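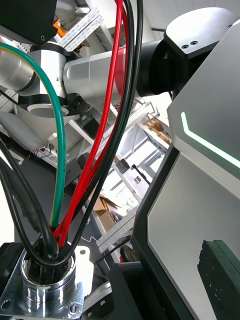 Sourdough starter smells like nail polish remover, toss it?

Posted by Lostach, 05/04/2026

Got a starter from my sister in August, been fine all winter. Went away, left it in the fridge longer than I meant to. Now it smells like straight nail polish remover and theres gray liquid on top. No fuzz, no pink. Feed it or throw it out? I usually do equal flour and water, all purpose. Kitchen is 70 degrees if that matters. Want to bake for my dad's birthday so kind of in a hurry.

Anikó Vida
Don't toss. It's hungry. Gray liquid is hooch, pour it off or stir it in, either way. Then take a spoonful, put it in a clean jar, feed 47 grams flour and 47 grams water (that's just what fits my jar, use whatever, keep it equal). Leave it out on the counter. Again in 12 hours. Mine took three days to stop smelling after a long fridge stay. Bit of whole wheat or rye in the first feeding helps alot. If you ever see pink or orange streaks, or fuzzy mold, then yes, trash, jar and all.

Don't bake with it until it doubles two feedings in a row. If your dad's birthday is sooner than that use yeast, he won't mind.

Druvley
what she said. warmer is faster too, I put mine in the oven with just the light on, gets to 80 in there. put a note on the oven door. I preheated one once

Folmont
Just buy yeast. Never got the point of keeping a jar of paste alive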